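Balard compares two hand-held grippers on test tube work

01/04/2025

Balard has finished a side-by-side trial of hand-held grippers at its Cellham workshop. Operators moved capped plastic tubes between a wooden rack and a clear acrylic one, with 1412 transfers logged over 11 sessions.

The Urnow fingers dropped 14 tubes and the Kershaw fingers 31. Kershaw was quicker on the wooden rack. Both sets will be tried again with softer pads, and the full results are free on request.

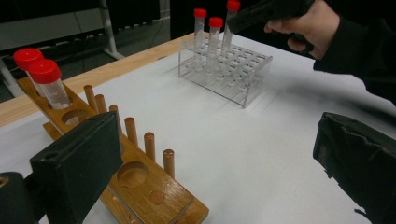
Kershaw replied that its fingers were set up for wider tubes and that it would send a narrower pair for the next round.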